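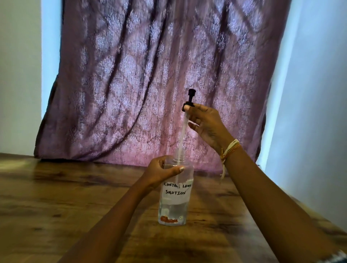
Pulling the pump out of a clear bottle, dip tube still in the liquid.

Family & Holidays > Hosting and Visiting
Topic: Splitting guest costs when one sibling always hosts

ledgerline
Thursday, December 21, 2023
My sister has hosted the December gathering since our parents moved to the condo. This year she sent a bill after the menu was set: $40 per adult, kids free. Two adults in my household, so $80. No prior discussion. My brother refuses to pay on principle and says he will eat beforehand. I have no objection to the amount. My objection is to the timing. Is there a standard way to handle this?

urnance_mom
No standard. In our family the host sets the terms in the invitation and people accept or decline. A charge added after acceptance is a change of terms, so your brother has a point.

Teguh Hutapea
Disagree. The charge is late but the cost is real. We hosted last May for my father-in-law's birthday and spent $902 on food, drinks and chair rental. Two relatives offered to contribute. We received $200 in total. I would have preferred to send a bill.

urnance_mom
Then you should have sent it with the invitation. Same issue.

Teguh Hutapea
The guest count wasn't final until the week of. A per-person figure given early would have been wrong.

ledgerline
She had the guest count by Thanksgiving, for what it's worth.

vestis
Check what the $40 covers. If it includes things she would buy anyway (decorations, new serving dishes), that part is hers. If it is groceries only, pay it and raise the procedure in January. Do not raise it at the table.

druvcombe_dan
We rotate by household. Host pays for the main dish and drinks, everyone else brings an assigned side. Assignments go out in a shared spreadsheet. Drawback: one household has a small apartment and cannot host, so they cover the paper goods and dessert every year. Took a couple of years to settle.

vestis
Rotation fails when one person wants to host. ledgerline, does your sister want to?

ledgerline
She says no. She also turned down my offer to take it last year.

urnance_mom
Then she wants to.

Teguh Hutapea
Or she didn't want to move the grandparents to a different house. You can't conclude that from one refusal.

ledgerline
They don't manage stairs well and I have stairs, so that is possible. I sent the $80 this morning and asked her to put the figure in the invitation next year. She replied "ok." My brother still plans to eat beforehand.

druvcombe_dan
Let him. Ask her whether she is buying for him or not, so the quantities are right.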